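Looking after the bench arm

Skerkar workshop tips, bench cell

Most of the trouble we get from the arm on the long table comes from the gripper end and the cables. The joints themselves have needed very little. These notes cover the cell in the order we go through it on a Sunday, when nothing is running.

Power and stop
Press the stop button and lock the supply before your hands go anywhere near the gripper. If you need the arm powered for a check, use slow jog and keep the pendant in your hand. The Damine pendant holds its last speed setting, so look at it first.

Fingertips
Take the tips off every 200 hours. Wipe the seats with a dry lint-free cloth and look for a raised edge around the screw holes. A burr there will tilt the tip and you will chase the fault in the program for an afternoon. Fit the screws finger-tight, close the gripper gently on a flat gauge, then tighten. Replace tips in pairs, even if one still looks good.

Keep the old pair in a marked bag for a week. We have gone back to them more than once.

Cables
Jog the wrist through its full travel and watch the cable loop. It should never go straight. We leave 14 inches of slack at the wrist and hold it with soft straps – zip ties cut into the jacket. Look at the connector on the base too. It works loose slowly.

Mounting bolts
Mark each bolt head with a paint line across to the base. If a line has split, torque all of them again and recheck the table position before you run anything.

Cirex grease
Only on the gripper slides, and a very thin film. Wipe off what squeezes out. Do not put it on the joint covers or seals.

Simulated cell
Any change to reach, tips or table position goes into the Pirzada model first. Run 36 cycles at normal speed with the drawer unit on the table, then copy the offsets over. Check that the table height in the model agrees with the tape measure. Ours was wrong from December until the legs were leveled again. 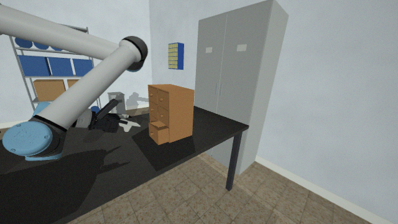
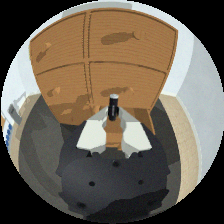
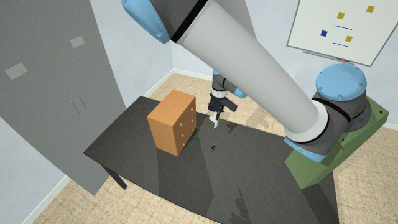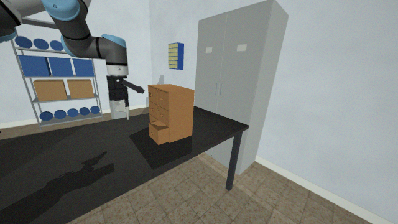 Clearance around the drawer unit should be checked with a drawer open, at every waypoint on the approach. A closed unit passes far too easily. In the last picture the bottom drawer is out and the other four are shut, and the dark rod-like finger part ends just short of the unit's upper left corner. Treat a pose like that as one to slow down for – we set the speed limit a little before it and lift it a little after. If you move the unit, teach those points again by hand. Shifting them all by the same offset will not do if the unit has been turned even slightly.

Write the new offsets on the sheet inside the control box door, and cross out the old ones.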